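Surface Pattern, Week 2: Borders, Repeats and Where Patterns Come From

Notes from class, typed up for everyone who missed it and for those of you who were busy drawing (I saw you, and I didn't mind). Bring your sketchbook and a soft pencil next time. We start at 11, and I really do mean 11!

We'll be talking about three ways of covering a surface today: the all-over repeat, the stripe or wave, and the border.
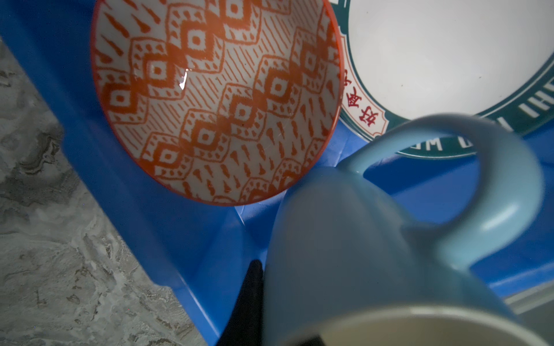
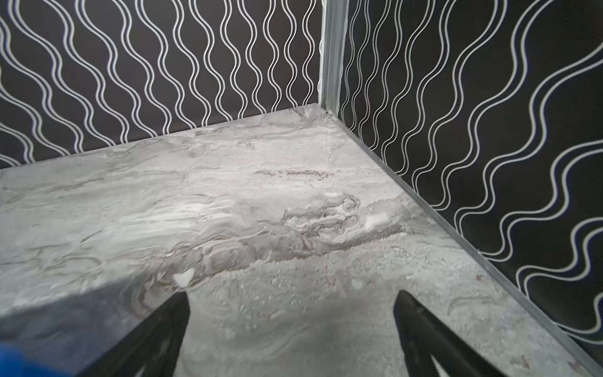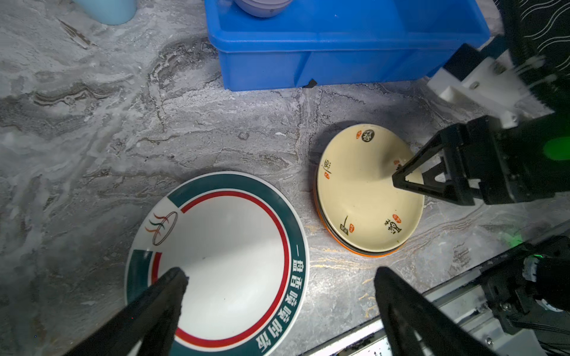

Ikat-style diamonds in a bowl, doubled wavy lines on two walls, and a plate with its decoration kept to the rim.

Start with the all-over repeat. The simplest kind is a block repeat, where the same square gets stamped over and over like bathroom tile. It's easy to draw and easy to spot, and the trouble is that the eye finds the grid right away. So most printers use a half-drop. You slide every second column down by half the height of the motif, and suddenly the grid goes quiet. Try it with something silly – a teapot, a shoe – before you try it with flowers. Flowers are forgiving and will hide your mistakes from you.

Now, ikat. I get asked about this one every year. True ikat is a weaving method: bundles of yarn are tied tightly, dyed, untied, and then woven. The tied parts stay undyed, so the pattern is already in the thread before it gets to the loom. The threads shift a little as you weave, and you get those feathery edges people love. When a mill prints that look onto plain cotton, or a factory puts it on dishes, we call it ikat-style. I'm fussy about the word and I'd like you to be fussy too.

The pattern book I passed around is a copy of the Tokier book, which has a sheet marked 1821 that I'm especially fond of. Look at the corner of that sheet. The designer ran out of room and squashed the last motif to fit, and it has more life in it than anything else on the page. If you want to compare it with something more polished, the Verstraete folder is on the shelf by the sink. Please don't take the loose sheets home.

Waves and stripes. A plain stripe has a direction and that's about all it has, which is fine for a shirt. A wave has direction and speed. Pull the curves close together and it feels busy, stretch them out and it slows down. Doubling the line is an old trick and a good one, as the thin gap between the two lines reads like a third line you didn't have to draw.

Borders are harder than they look. On a straight edge you only have to worry about the corners. On a circle you have no corners at all, but your repeat has to meet itself at the end, so work out the full distance around before you choose your motif. Divide first, draw second! Lettering on a curve brings its own headache, with the tops of the letters spreading apart and the bottoms crowding in.

For Sunday:

Draw one motif and repeat it 15 times, first as a block and then as a half-drop. Same motif, same size.

Read the Clotstead handout, only the part on dye and resist. Skip the chemistry unless you enjoy it.

Find a border at home (a rug, a book cover, a curtain, whatever you've got) and copy a short length of it in pencil. Write down where the repeat begins.

We'll get to color next, and I'll bring the Sumari swatches. Wear something you don't mind getting ink on.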